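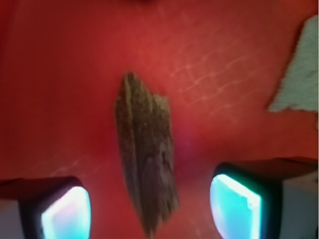
附图一　红色台面及置于其上的深灰褐色长条状样本(树皮或风化木),台面右上部可见浅色交叉细纹

设施服务台　工单处理记录
工单编号:1349
工单标题:标本整理室红色台面出现浅色交叉纹路,影响样本登记
提交部门:Gilidach 自然资料馆标本整理室
受理部门:设施与环境服务台
协办部门:Atallah 楼材料保护组
优先级:中
当前状态:已关闭(附遗留事项)
关闭日期:2004年12月28日

一、问题陈述

提交部门报告,标本整理室二号工作台的红色台面右上部出现浅色纹路。纹路大致自右上向左下延伸,彼此交叉,形成细小的菱形格。台面左下部另有数道类似的浅色条痕,但较为微弱,须仔细辨认。

提交部门在工单中提出以下三项请求:

1. 确认上述纹路属于划痕、折痕,还是台面覆层本身的印纹;
2. 确认该台面是否仍适合用于树皮及木质类样本的登记与比对;
3. 如不适合,请提供替换覆层或临时处置办法。

提交部门同时说明,红色台面系本馆为深色样本专设。树皮、枯枝及风化木一类样本多呈灰褐色,置于原有的灰色台面上时边缘不易分辨,登记人员描绘轮廓时常有出入。自本年六月改用红色台面以来,此类返工明显减少,故希望尽可能保留现有做法。

二、涉及物品

(一)台面覆层。由 Dravley 公司供货,红色,表面光滑,无明显反光。入库单未载明覆层是否带有压纹或印纹,此为本工单初期判断困难的主要原因。

(二)样本。长条状,树皮或风化木,深灰褐色,质地粗糙,纤维明显,表面有较浅的细小斑点和纵向纹理。上端较窄,略呈尖形;中段较宽,向下渐收;右侧边缘参差,有若干小缺口。登记簿暂列为“树皮类,待定”。该样本列入本工单,仅因登记过程中发现台面纹路,样本本身并非报修对象。

(三)照明。整理室顶灯及台侧辅助灯。提交部门反映台面明暗不均,中上部偏亮,四角偏暗,色调亦由略带橙色的红过渡至深红。

三、初步答复

服务台接单后,首先就纹路性质给出三种可能,并请提交部门在现场逐一核对:

可能之一:表面划痕。粗糙样本在台面上拖动时,可能留下浅色擦痕。此类痕迹一般方向不一,深浅不同,以指腹轻触或可感知。

可能之二:覆层折痕。覆层在运输或存放期间如曾折叠或受压,铺设后可能留有折线。折线通常较长,且可延续至台面边缘。

可能之三:覆层印纹。部分覆层表面带有极淡的格纹,平时不易察觉,仅在侧向光线下显现。如属此类,同批未使用的覆层应有相同纹样。

服务台提醒,在性质确认之前,请勿使用溶剂、去污粉或砂质海绵擦拭台面,亦请勿在纹路区域继续放置带有尖锐边缘的样本。

四、排查步骤及结果

步骤一:移开样本。
要求:以双手托起样本,垂直离开台面,放入衬纸托盘,不得拖动。样本边缘破碎处不得施压。
结果:已完成。提交部门报告样本状况与登记簿所载一致,托盘内有少量碎屑,已连同托盘一并保留,未作丢弃。

步骤二:清除浮尘。
要求:以软毛刷自台面中部向外轻扫,再以干燥无绒布单向擦拭一遍。
结果:已完成。浮尘清除后,右上部纹路仍可见,位置及走向无变化。左下部条痕中有一道消失,其余仍在。服务台据此认为,左下部条痕至少有一部分为粉尘附着。

步骤三:变更光线。
要求:关闭台侧辅助灯,仅留顶灯,观察纹路;随后关闭顶灯,以手持灯自台面左侧低角度照射,再次观察。
结果:已完成。仅留顶灯时纹路较淡,低角度照射时纹路较为清楚。提交部门另报告,关闭辅助灯后台面明暗差异有所缓和,但四角仍偏暗。

步骤四:触摸检查。
要求:佩戴薄棉手套,以指腹沿垂直于纹路的方向轻抚。
结果:已完成。提交部门答复“部分纹路略有起伏,部分无感觉”。服务台认为该项结果不足以单独作出判断。

步骤五:与同批覆层比对。
要求:自库房领取同批次未拆封覆层一张,平铺于相邻工作台,在相同光线下观察。
结果:首次未能完成。库房答复,货架上的覆层标签脱落,无法确认批次。服务台请材料保护组协助查找入库凭证,经核对供货单后确认批次相符,遂重新执行。重新执行结果:未使用的覆层在低角度光线下未见格纹。

步骤六:检查覆层边缘。
要求:沿台面四边查看有无延伸至边缘的折线,并查看覆层是否起翘。
结果:已完成。右上部纹路未延伸至台面边缘。覆层右上角有轻微起翘,以手按压后可复平,松手后再度抬起。

五、材料保护组意见

材料保护组在接到服务台转交的附图及步骤结果后,出具书面意见,摘要如下:

(一)同批覆层未见格纹,基本可以排除印纹。

(二)纹路不延伸至边缘,且呈交叉走向,与常见折痕不符。但覆层一角起翘,说明该处粘合可能不够牢固,不排除覆层受力后产生细小皱纹的情形。

(三)综合考虑,右上部纹路以表层擦痕为主,局部或伴有细皱。擦痕较浅,未见覆层破损。仅凭附图无法判定擦痕由何种物品造成,本组对此不作推断。

(四)附图中样本左侧有一道淡影,将样本与红色台面分开,轮廓可以辨认。样本所在位置与右上部纹路区域的关系,请登记人员在实际操作时另行核对。如纹路与样本边缘重叠,可能被误认为样本表面的纤维或裂纹,建议避开。

(五)附图下半部清晰度低于上半部,样本下端的边缘形态不宜仅依附图描绘,应以实物为准。

(六)样本中部右侧的台面略带紫红色调,应为光线映照所致,不属于台面变色,无须处理。描述台面颜色时请勿将该处列为污损。

六、处置方案

服务台与提交部门商定采用下列处置,自工单关闭之日起执行:

1. 右上角起翘处由材料保护组重新粘合。粘合后静置期间,二号工作台停止使用,相关登记移至相邻工作台。

2. 重新粘合完成后,二号工作台恢复使用。台面右上部纹路区域以可移除的纸质角标标出,登记时样本不得压入角标以内。

3. 树皮及木质类样本入台前,先置于衬纸托盘中抖落浮屑,再以托举方式移至台面。需调整角度时,应将样本提起后重新放下,不得在台面上旋转或推移。

4. 每日登记结束后,以软毛刷清扫台面。无绒布擦拭每周进行一次,不得使用液体清洁剂。

5. 台侧辅助灯由原位置改为两侧对称放置,以缓和台面中上部偏亮、四角偏暗的情形。如仍不均匀,另行提交照明类工单,不并入本工单。

6. 材料保护组将未使用的同批覆层一张留存备用,并补贴批次标签。其余库存由库房自行补标。

七、往来记录摘要

提交部门:询问能否将覆层翻面使用,以免停用工作台。
服务台答复:不能。该覆层背面为粘合面,剥离后无法保证平整,亦可能在台面上留下残胶。

提交部门:询问能否在现有覆层之上加铺一层透明薄膜,以防继续磨损。
服务台答复:暂不建议。透明薄膜易产生反光,登记人员可能因此看不清样本边缘。如确有需要,请先在其他台面试用,并由材料保护组评估。

提交部门:询问已在该台面上完成登记的样本是否须重新登记。
服务台答复:此事不属服务台职权。材料保护组建议,仅对登记图中样本轮廓旁出现交叉细线的条目进行抽查,不必全部重做。最终由标本整理室自行决定。

提交部门:反映 Handen 分馆同样使用红色覆层,询问是否需要通知。
服务台答复:已将本工单第四、五、六部分抄送 Handen 分馆设施联络处。对方答复暂未发现类似纹路,将在例行检查时留意。

提交部门:询问样本托盘内的碎屑应如何处理。
服务台答复:请与样本同袋保存,并在标签上注明“登记过程中脱落”。能否归入原样本,由标本整理室判定。

提交部门:请求将替换覆层的采购列入本工单。
服务台答复:采购申请须使用专用表格。服务台可将材料保护组意见作为附件提供,但不代为提交。

八、关闭说明

右上角重新粘合已完成,提交部门确认按压后不再抬起。纸质角标已贴妥。辅助灯已移位,提交部门反映台面光线较前均匀,右下角仍略暗,可以接受。台面浅色纹路依旧存在,经双方确认不影响角标以外区域的使用,故本工单按“已处置,未根除”关闭。

遗留事项:

(一)覆层整体更换,待采购申请批准后另立工单。
(二)库房覆层批次标签补贴,由库房跟进。
(三)附图所示样本仍登记为“树皮类,待定”,其归类由标本整理室继续办理,与本工单无关。

如角标以外区域出现新的纹路,或起翘再度发生,请引用本工单编号重新提交,并附低角度光线下拍摄的台面照片一张。拍摄前请将样本移开。

设施与环境服务台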